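# About Okoth

Okoth prepares demonstration data for robot manipulation. An operator carries out a task through a robot arm, by remote control or by moving the arm by hand, and we record what the arm did and what the cameras saw. Clients use the recordings to train their own control policies. We do not train policies for sale and we do not build arms.

The company works from one floor of a former dye store in Ivadholm. It was set up by Nadiia Antoniuk, who had spent several years writing fixed motion programs for packing lines and wanted a quicker way to handle parts that never lie the same way twice. She remains technical lead and still signs off each task sheet before recording starts.

## What we record

Our work is limited to small table-top tasks with one arm: picking, placing, sorting into containers, opening and closing lids, and handling soft goods. Soft goods take up the largest share of our hours. Cloth, plush and thin foam change shape when gripped, so a grasp that was correct at the start of a lift may be wrong by the end of it. Scripted motion deals badly with this. An operator corrects for it without much thought, and those corrections are the part of the recording that clients pay for.

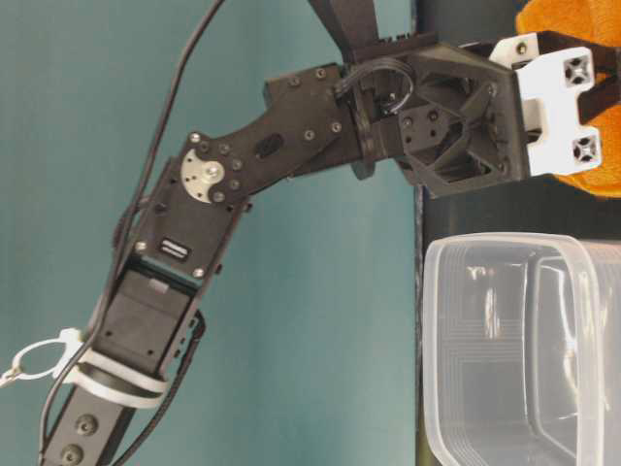 *Soft-item handling with the servo arm, clear tub at the right.*

A typical job begins with a task sheet. It states the start condition, the end condition, the objects allowed on the table and how they may be varied between attempts. Position and orientation are changed by hand after each attempt, following a printed list. Operators are not asked to be fast. They are asked to keep moving, to avoid long pauses above the object, and to finish the attempt even when the first grasp is poor. A poor grasp followed by a recovery is kept and tagged as such – it is not a fault in the data.

## Remote control and hand guiding

We offer two methods of demonstration.

**Remote control.** The operator moves a leader arm with the same joint layout as the working arm, and the working arm follows. The operator's hands stay out of the workspace, so the cameras record only what a policy would later see. Joint positions for both arms are stored, with the leader's treated as the command and the follower's as the measured state. The difference between the two is useful in contact, where the follower lags or is held back by the object.

**Hand guiding.** The operator holds the arm itself and moves it through the task with the motors slack. This gives better feel and suits short insertions, but hands appear in the pictures. Where a client needs clean video we replay the recorded path afterwards and film the replay. Replay works for rigid parts. For cloth it is unreliable, and we advise against it.

Most clients choose remote control. New operators train on hand guiding first, as it teaches them where the joint limits are.

## Cameras and timing

Every station has a fixed view of the workspace and a view from the gripper. The fixed view shows where the arm is in relation to the container and the table. The gripper view shows the fingertips and whatever is between them, and for fabric it is often the only view in which the quality of the grasp can be judged.

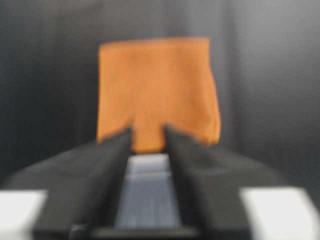

*Gripper view: orange cloth held at its lower edge.*

Gripper views are rarely sharp throughout. The camera moves with the hand and the object sits close to it, so some blur is normal. Our reviewers reject an attempt on picture quality only when the fingertips cannot be made out during the grasp or the release. We do not sharpen or stabilise the video before delivery. A policy has to run on the same kind of picture it was trained on, and processed footage does not match what the camera will give on the day.

All streams are stamped against one clock. Dropped pictures are marked in the log and never filled in.

## Review and delivery

Each attempt is reviewed by someone other than the operator who recorded it. The reviewer marks 3 things:

- whether the end condition on the task sheet was met
- the points at which the grasp was made, lost or changed
- any departure from the task sheet, in plain words

Attempts that do not meet the end condition are delivered in a separate folder. Several clients have asked us to discard them; we prefer to send them and let the client decide.

Recordings are handed over with the task sheet, the station calibration, the review log and a short note from the operator. The note is unedited. It usually covers things the sensors do not record, such as a finger pad that was changed part-way through or an object that had begun to fray.

## People and stations

There are 8 of us: operators, reviewers, a mechanical technician and Nadiia. Operators also review, though never their own work. We run 3 stations in Ivadholm and keep 2 leader arms set up for left-handed use. Sessions are kept short, as the smoothness of the motion falls off before the operator notices being tired.

The recording software, Grutby, was written in-house and is supplied to clients who want to record on their own premises. It handles the clock, the stream checks and the review log. Gonmont, our regular machining supplier, makes the station frames and camera brackets to our drawings, and the drawings are included with any on-site installation.

## Working with us

Please send a written description of the task, the objects if they can be posted, and the make and joint layout of the arm you intend to use. If your arm differs from ours we will say whether the recordings are likely to carry over. Sometimes they are not, and in that case we would sooner set up a station around your arm – or turn the job down.

Visits are by arrangement.

Page last revised 2026-07-26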